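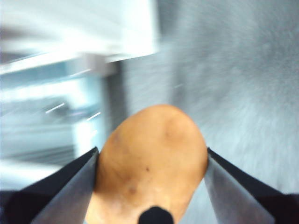
Esmaeil Bakhtiari
Strength coach and newsletter editor, Salitdale Rowing and Running Club

Coaching > Newsletter > Training notes

February 20, 2023 · 3 min read

The easy week, and why I keep nagging you about it

Every winter I get the same question at the boathouse door, usually from somebody with a wet hat and a very determined look, and it goes something like this: "I feel good, so do I really have to back off this week?" Yes, my friend, you do! I know it feels like a waste when the legs are finally turning over nicely, and I know the Risbridge regatta in July seems closer every time you look at the calendar, but please let me make my case one more time.

When you train hard for three weeks in a row, you pile up tiredness along with fitness, and the tiredness has a way of hiding the fitness from you. You don't see what you've gained until some of that load comes off. So in week four we cut the total work by 50 percent, keep a little bit of speed in there so you don't go stale, and send everybody home early (I can hear the cheering from the novice squad already).

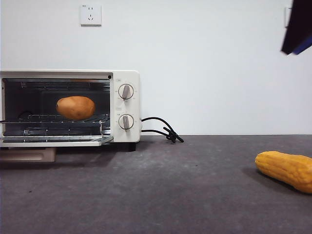
For the runners, that means two short outings on the flat side of the Drolell loop and one set of strides. Leave the hill alone, even if your training partner is begging. For the rowers, keep the technical pieces and drop the long steady ones, and if you were planning on the erg, 20 minutes at a pace where you can chat is plenty. In the weight room we keep the same bar weight you lifted last week but do half the sets — that part surprises people, who tend to strip the plates off and then do just as many reps as before.

I learned this the slow way myself. My first season with the old Tabrizi group I skipped every easy week on the schedule, quite proudly I might add, and by early summer I was getting beaten by people I had been leading all spring. My coach didn't say a word about it. She just handed me my own training log and went to put the oars away. 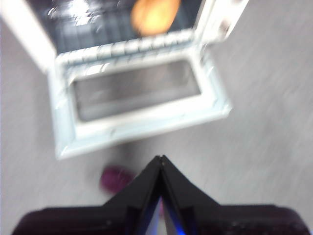
Sleep matters more than usual in these weeks, and so does eating. Please don't cut your meals in half just because the training is lighter, as your body is still catching up on the work you already did. If you wake up on day five feeling heavy and a bit grumpy, that's very common and it generally passes by the weekend. If it hasn't, come find me before you start the next block and we'll look at your log together over a cup of something warm.

The new block sheets are pinned up by the lockers, with the runners' version on the left.

Comments

Marge T.
I did the half-sets thing last month and felt silly the whole time, then pulled my best piece in two years. Fine, you win.

drolell_dan
Does the bike ride to practice count toward the total? It's mostly downhill on the way there.

Esmaeil Bakhtiari
Dan, the ride there doesn't count. The ride home does, so take it gently!

Pru
Could you put the block sheets in larger print please, I had to borrow glasses.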